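Warivitz Opens Parts Resale Counter in Former Loading Bay

Warivitz, the molded plastics shop best known for things you own and have never noticed, will begin selling surplus parts to the public in November. The counter opens at 9 a.m. and closes when the coffee runs out, typically by 3.

Stock includes curved black covers, trays, pads and a great many small round items whose purpose is still under discussion. Prices start at $5. Most pieces are overruns from 13 discontinued product lines, among them the Rivano and the short-lived Roman, which sold well to one customer.

"People kept asking if we had a spare," said Rigoberto Betancur, who runs the stockroom. "We have 24 years of spares. I would like to see the floor again."

Shelves were painted yellow for the occasion – a decision made before anyone had priced yellow paint. Sorting is led by Ntombi Engelbrecht, formerly of Virent, who has asked that customers return parts to the shelf they came from.
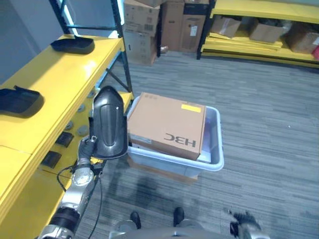 Black molded parts and the yellow shelving at Warivitz, with a cardboard box in a pale plastic bin.

Cash and cards are accepted. Shoppers should bring the broken part with them, as "the black one" describes most of the inventory.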